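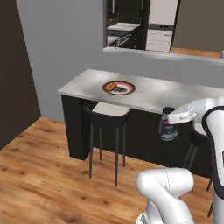
4.2 Do buyers taste the label?

Figure 3. Rendered kitchen interior with a pass-through opening.

Small food producers often claim that customers can tell a single-source maple syrup from a blend. We doubt it. Of the 287 shoppers who tasted both at the Clorwood market, 130 picked the single-source syrup as "richer" - fewer than half. Benítez and Harju reported a clear preference, but their tasters had read the labels first. Price may explain more than flavor does, and our data cannot separate the two. Claims about color grade deserve the same caution.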